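July, bench notes, soft goods corner

Started 8:40. Continuing with the covers for the rounded cushions. So-ying Ho cut the last of the foam before she left and stacked it by the window, so all that was left for me was covering, closing and checking.

Fabric situation first. We have two rolls open. The Trullero roll is the heavier one and frays badly on the cross cut, I had threads all over the bench after the first piece. The Zodari roll is thinner and behaves better under the foot but it shows every pin hole. I tried steaming the holes out on an offcut, light steam, cloth on top. Most of them closed. The ones closer to the fold did not. From now on pins go inside the seam allowance only, and clips everywhere else.

Width check. Both rolls are sold as the same width and they are not. Adjusted the layout so the long panels run on the Trullero and the end caps come off the Zodari. Siu-fong Lo wants them all from one roll so the color doesn't jump. Fair point, but there isn't enough left on either one to do the whole batch, and the supplier at Loddale has not answered. Put it on the board to decide tomorrow.

Panels. Finished size 306 mm on the short side. Pattern said 300 and that is why the first cover went on like a sock two sizes down. The foam is cut slightly proud of the drawing and it does not want to be pushed in. I opened up the pattern by the 6 mm and redrew it on fresh card. Old card is torn in half and in the bin so it can't get used by mistake. New card has "306" in red marker on both faces.

Stitch. Takagi machine, the old one. Tension was off again, loops on the underside. Rethreaded, changed the needle, cleaned the lint out from under the plate. Lots of lint. Ran three test strips and the third one was fine. Stitch length 3 on straight runs, a little shorter around the curve. On the curve I go slow and stop with the needle down every few stitches to turn the work. Tried it without stopping and got a flat spot, had to unpick it. Unpicking on dark fabric is miserable under the ceiling lights, bring the desk lamp over next time.

Notches. More of them on the tight end of the curve. I had been spacing them evenly all the way around and the seam allowance was bunching up where the bend is sharpest. With the extra notches it lies down. Do not cut closer than 3 mm to the stitch line. One cover from this morning has a notch that went through and I put a dab of glue behind it, but it should be counted as a second.

Turning. Corners out with the blunt stick. Somebody had put the pointed one back in the blunt stick's slot. Moved it, and taped the slot.

10:50, break, then stuffing and fitting. The foam goes in easier with a plastic bag around it, pull the bag out at the end. So-ying showed me this last month and I had been too stubborn to use it. Cut the fitting time by more than half. Watch that the bag doesn't tear inside, one did and I had to take the foam out again to fish for the piece.

Closing by hand, ladder stitch, doubled thread, waxed. I'm leaving the opening on the flat side so the closing seam never sits on the curve. Two of the early ones have it on the curve and it puckers. Not redoing those, they can go to the waiting area.

Lunch, then a long tidy. Offcuts sorted into anything longer than my hand (kept) and anything shorter (rag bag). The zips were in with the cord again. The zip box now has a lid and a label. Siu-fong took the empty cardboard tubes away for the drawings.

After lunch went over the navy surfaces under the side light. Navy is unforgiving. Dust, lint, chalk, the sheen of your own fingers, it all shows up as a gray bloom on the rounded part, and then it disappears the moment you turn the piece toward the window. I kept thinking a patch was worn when it was only the light coming across the curve.

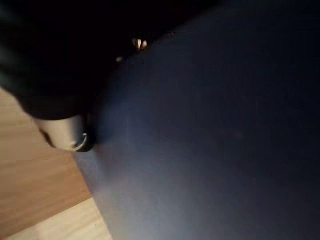 So the rule for checking is to turn the thing before deciding. If the pale patch moves when you turn it, it's light, leave it alone. If it stays put, it's dust or chalk, and then it gets the soft brush first and the lint roller second. Don't start with the roller. It pulls at the surface on the Trullero and after a few passes there's a fuzzy track that won't brush out. I did that to one and it looks worse than the dust did.

Chalk: white chalk is too strong on navy. Switched to the thin soap sliver from the sink, sharpened with a knife. It marks well enough to follow and comes off with a damp cloth. Tested on an offcut and left it on the radiator shelf overnight to see if a ring shows up. Look at it in the morning.

Totals for the batch. 39 on the list, 33 closed and checked. The remaining six are cut and notched and are in the flat tray with their foam. The glued one and the one with the fuzzy track are both in the 33, marked with yellow thread on the closing seam. Pull the thread if we decide to let them go at full price, but ask Siu-fong first.

To buy or chase: needles for the Takagi, size 90. Wax. Another blunt stick. Loddale about the roll, and ask for the actual usable width this time, measured inside the selvage.

Machine off, iron off and standing on its heel, lamp still on the other bench. Left 5:15.

Added later: So-ying says the foam was cut proud on purpose, to give a firmer edge. Then the drawing needs the note on it. I've penciled it in, she'll ink it.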